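Ticket: Keklow thermostat keeps dropping off wifi, heat schedule won't stick
Opened: Aug 4, 2025
Status: Open, waiting on customer
Product: Keklow wall thermostat with Urndale bridge

Customer wrote:

Hi there! Me again, sorry. I had a ticket with you last November for what I'm pretty sure is the same thing, but it got closed while I was out of town, so I'm starting over and putting everything in one place this time.

The short version is that the thermostat falls off the wifi every night and comes back with the default schedule instead of mine. The long version is below (get a coffee).

The house is in Bradness, one story, old plaster walls. The thermostat is in the hallway and the bridge is plugged in behind the TV cabinet in the living room. Router is a Herath, same one I've had since I moved in. Everything else in the house stays connected just fine — phone, laptop, printer, even the ancient tablet in the kitchen.

What I've tried so far:

Restarted the thermostat from the menu. It connected right away, I was thrilled, and then it dropped overnight.

Pulled the bridge out of the wall for 5 minutes like the help page says. Same story.

Gave the router its own name for the 2.4 band and put only the bridge on it. This one got me 7 days without a drop! I really thought I had it. Then the light on the bridge went orange and I was back to a cold bathroom at six in the morning. (Well, it's summer now, so it's a warm bedroom, but you know what I mean.)

Factory reset on the thermostat. I had to type the whole schedule in again with those two little arrow buttons, which I would love to never do again. If there's a way to save a schedule and load it back, please tell me, I couldn't find one.

Swapped the batteries. The old ones read fine on my tester but I swapped them anyway.

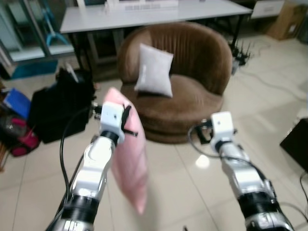

Next I went into the log page in the app. It only keeps the last 300 lines and it fills up fast, so by the time I'm awake most of the night is gone. I did catch it once by setting an alarm, and the line that repeats is "bridge lease expired, retry 400" over and over until it gives up. I don't know if the 400 is an error code or how many times it tried. Your help page doesn't list it either way.

That word "lease" got me poking around in the router settings, and I gave the bridge a fixed address last night. It was still connected this morning, but it's been through good mornings before, so I'm not celebrating yet.

My questions, all together so you don't have to hunt:

Is the fixed address a real fix or am I just hiding the problem?
Why does losing wifi wipe the schedule at all? Shouldn't the thermostat remember it by itself?
Is there newer software for the bridge? The app says up to date, but it also said that in November.

I'd rather not move the bridge into the hallway, as the only outlet there is taken by the night light, but I can do it for a test. Email is best, I'm bad at picking up the phone.

Thanks a bunch!

Support replied:

Thanks for the detail, it saved us a round of questions. Please leave the fixed address in place for now. The schedule should survive a wifi drop, so we'd like the bridge's software version to look into that part. You'll find it in the app under Devices, Bridge, About. There's no way to export a schedule at the moment. I've added your request to the list.

Customer wrote:

Will do! I'm at work right now but I'll look tonight and send you the version, plus the log if it drops again.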